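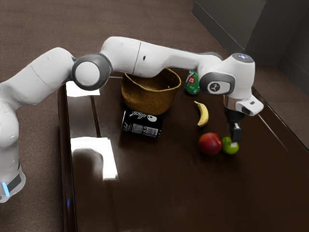
Woven basket on a dark wooden table

About Tutier

Tutier is a basketry school and workshop. We teach willow and rush work to adults, take on repairs, and sell a small range of finished baskets from the front room. The school was started by Ottavio Caputo, who had been mending chair seats in his garage and kept being asked whether he gave lessons.

The first courses ran on Saturday mornings in a borrowed chapel hall. We moved to Orlandini Yard in June and have stayed, taking over the unit next door when the joiner retired. The larger room is used for teaching. The smaller one holds the soaking tanks and the willow store, and is kept cool all year.

What we teach

The beginners' course lasts 4 weeks, one evening a week. You will make a round base, learn to stake up, and finish with a simple border. Most people take home a bread basket or something close to it. No experience is needed and all materials are included. Please bring an apron and a pair of secateurs if you have them.

After that you can join the frame basket course, the rush seating weekend or the open bench. The open bench is for people who can work without much help and want space, tools and company. It costs less than a taught class and you pay for the willow you use.

Our willow

Half of our willow comes from our own beds at Enari, on a wet field behind the allotments. We cut it in winter after the leaves have dropped, sort it by length and leave it to dry standing. The rest is bought in, mostly buff and white rods, which we do not have the boiler to make ourselves.

Who we are

Ottavio Caputo teaches the beginners and runs the repair bench.
Līga Vaher teaches frame baskets and looks after the beds at Enari. She trained as a gardener.
Dušan Hrnčiar teaches rush and cane seating.
Mirko Lo Presti answers the phone, takes bookings and packs the orders.

Repairs

We mend log baskets, laundry baskets, cradles, picnic hampers and chair seats. Handles and borders are the usual job. Bring the piece in during opening hours and we will give you a price on the spot. We don't repair plastic weave or painted wicker furniture.

Visiting

The workshop is at 63 Orlandini Yard, through the green gate. There is one step at the door and a ramp we can put down. Parking in the yard is for unloading only. The 183 bus stops at the end of the road.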